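Break Room and Play Corner Safety Checklist, Podholm Building
Inspection of 2018-07-29, with comments

The building has 2,158 square feet on one floor. Items are marked OK, FIX or WATCH. Anything marked FIX should be closed out before the next walk-through. Items carried over from April are noted.

1. Exits and walkways

Front exit clear, door opens fully. OK
Rear exit clear. FIX
Comment: Two boxes of paper towels were stacked inside the swing of the door. Moved during the inspection, but they need a permanent spot. Same comment in April.

Exit signs lit. OK
Floor mats flat, no curled corners. WATCH
Comment: The mat by the sink is starting to lift on the left side. Tape will hold it for now.

2. Tables and surfaces

Tabletops clean, no chips or sharp edges. OK
Small items picked up when play ends. WATCH

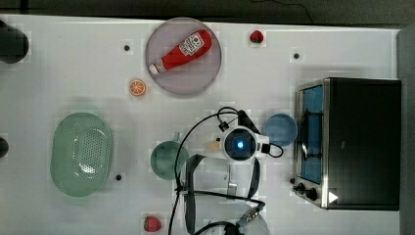 Terese Maddow
Building Safety Inspector, Solheim Property Care

Comment: Play food gets left out on the tables. Anything small enough for a child under 3 to put in the mouth goes back in the bin when play is over. The bin lid should close without being forced.

Table legs tight, no wobble. FIX
Comment: The long table in the reading area rocks when leaned on. One leg bolt is missing. Burkik sells the replacement in a bag of four, so order one bag and keep the extras in the tool drawer.

Chairs stack safely, no more than five high. OK

3. Electrical

Outlet covers in place. FIX
Comment: 17 outlets checked, one cover missing behind the bookcase.

No extension cords used as permanent wiring. FIX
Comment: The fan in the hallway is still on an extension cord. Carried over from April. Either move the fan to the wall outlet or have an outlet put in.

Appliance cords free of cuts and fraying. OK
Breaker panel labeled and reachable. OK
Comment: Labels were redone in pencil. Go over them in ink.

4. Water and kitchen area

Hot water at hand sinks 100 degrees F or lower. OK
Comment: Read at both sinks after running the tap for a full minute.

Cleaning products locked up. OK
Refrigerator thermometer present and readable. WATCH
Comment: Thermometer was behind the milk. Hang it from the front of the middle shelf.

Dishes and cups without cracks. OK
Food labeled with a date. FIX
Comment: Three containers had no date and were thrown out.
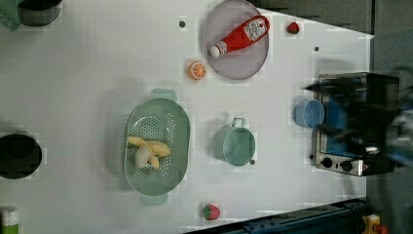 Item 2, small pieces on a tabletop: strawberries and an orange slice.

5. Fire safety

Extinguishers charged, pins in place, tags current. OK
Smoke alarms tested. OK
Comment: The alarm near the restroom is quieter than the others. It passed, but put in a new battery.

Evacuation map posted by each exit. FIX
Comment: The map at the rear exit still shows the old storage closet as a way out. Take it down and post the new one.

Fire drill log up to date. OK

6. Outside

Steps and handrails solid. OK
Gate latch closes on its own. WATCH
Comment: Closed four times out of five. The Trurnusow latch on this gate has a screw under the cap that sets the spring. Give it a half turn and test again.

Trash lids closed. OK
Parking lot lights working. Not checked, inspection done in daylight.

Copies to the office binder and the front desk. Write the date and your initials next to each FIX item as it is closed.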